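Mavden Workshop Opens Its Block-Pushing Arm Build to Members

KALLAVURA, August. Mavden, the shared workshop on Gauthier Street, today released the build notes and parts list for Mirkisine, a tabletop robot arm setup that members have been putting together in the back half of the metal shop. The notes are free to download from the Mavden website and can be used by any home builder or workshop.

Mirkisine is a setup for pushing small objects across a flat surface. It uses a secondhand arm fitted with a plain rod in place of a gripper. The arm is bolted to a perforated metal table, so that it can be moved and put back in the same position. The control software runs on an ordinary desktop computer.

The full build cost the workshop $1,465, not counting the arm. The largest single expense was the table. Members who already own a sturdy bench can leave the table out and use the mounting drawings in the second part of the notes.

Mavden started the project last winter after several members asked for a robot job that could be finished on evenings and weekends. An earlier plan called for a gripper with two fingers. It was dropped when the fingers needed adjusting nearly every session. A rod has no moving parts, and a new one can be cut and fitted in 12 minutes.

The work surface is a wooden board made from strips laid side by side. It bolts down to the table and comes off for sanding. The blocks come in simple shapes, including stars, cylinders and a cube, and in several bright colors. 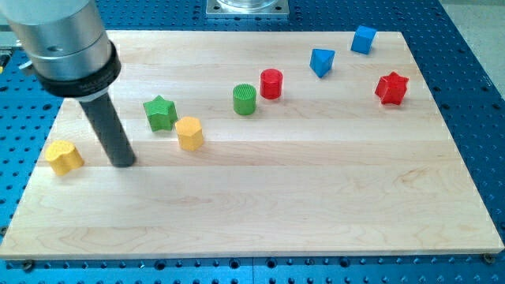

Members are now working on short pushing tasks, such as bringing two blocks of the same color together or moving one block to a chosen spot. The workshop has logged 231 runs so far. The logs are included in the download, along with the settings used for each run. Runs that were stopped early are marked as such.

Known problems are listed at the end of the notes. Blocks can tip when the rod meets them too high, and the arm's cable needs more slack than the first drawing shows. A corrected drawing will be added in the next release.

Mavden will hold an open session on Sunday at 2 p.m. for people who want to try the controls. Entry is free for members and visitors. Children must be with an adult, and closed shoes are required in the metal shop.

Questions about the build notes can be sent through the contact form on the Mavden website or left at the front desk during opening hours.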